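Making the Bed: What We Learned About Sheets, Corners and Small Bedrooms

Home and Living Studies, group project report
Hanyu Yin and Guoqing Hou
Handed in 21/11/2018

Why we picked this

When our instructor asked everyone to choose a household task and study it properly, most of the class went for cooking, and we very nearly did too. Then Guoqing mentioned that he had been making his bed the same way since he was a child and had never once gotten the bottom sheet to stay put through the night. I (Hanyu) had the opposite problem, in that my grandmother taught me hospital corners when I was small and I'd never dared to try any other way. So there we were with two people, two habits and a subject, and we were both a good deal more excited about it than we had expected to be!

We wanted to find out which way of putting on a bottom sheet gives a smooth surface with the least walking back and forth, and whether the answer changes when the bed stands close to a wall. In student housing it nearly always does.

The room

We worked in a spare bedroom in the Dai building, where the walls are plain white and there isn't much to look at, which suited us fine. We kept one bed for the whole project so that we wouldn't be comparing mattresses by accident. The sheet we ended up using most was a pale olive green one. We had started with a patterned sheet from Guoqing's own closet, but the little flowers hid the wrinkles so well that we couldn't agree on anything, and after one long afternoon of squinting we put it away. On the plain green you can see a crease from the doorway.

What we did

We tried 3 methods. In the first, you begin at the head of the bed, do both top corners, and then walk down and do the bottom two. In the second, you go corner to opposite corner, which means a lot of stretching. The third we called the Katach way, after the guest house where my aunt used to work, and in that one you finish one long side completely before you touch the other.

Each of us made the bed 10 times with each method. We timed every round on a phone and wrote the result in a notebook straight away, since we had learned from last semester's laundry project that neither of us can be trusted to remember a number. Before each round the sheet was pulled off, shaken out and dropped in a heap at the foot of the bed. That part matters more than it sounds, because a sheet that is still half folded from the last try goes on much faster and makes you feel like a genius.

For smoothness we used a simple score. The other person stood at the foot of the bed and counted the creases longer than a hand. We know this isn't very scientific and we did argue about whose hand (mine is smaller, so I always found more creases, and in the end we traced Guoqing's onto cardboard and used that).

What we found

The Katach way was the quickest for both of us on the side next to the wall, and I think the reason is quite plain once you've done it. You only have to squeeze into the gap once. With corner to corner you're in and out of that gap twice, and by the end of a session your knees know all about it.

The first method gave the smoothest top half and the worst bottom half, every time. All the slack in the sheet gets pushed toward your feet and then there it sits. Guoqing found that if he stopped halfway down and pulled the sheet gently from both sides at once, most of the slack disappeared, and we added that step to our own routine at home.

Corner to corner was slow but it gave a nice even pull across the middle. If you have a bed that stands free on both sides, and a little patience, it's a lovely way to do it. My grandmother, when I told her this on the phone, was not impressed.

We also noticed how much depends on the size of the sheet. Our green one had a little extra length, enough to tuck in generously. A second sheet, borrowed from the Zanel hall down the road, was a bit short, and no method in the world would keep it under the mattress at the bottom.

What we'd do differently

We would get more people. Two is hardly a study, and we both got faster as the days went on, so the later rounds probably look better than they should. We would also like to try again in April with fitted sheets, which is what most of our classmates use anyway, and see whether the wall makes the same difference. I'd like to try a heavier blanket on top as well, and to time the pillows separately, because Guoqing is very slow with pillows.
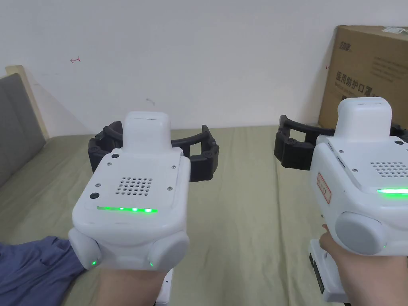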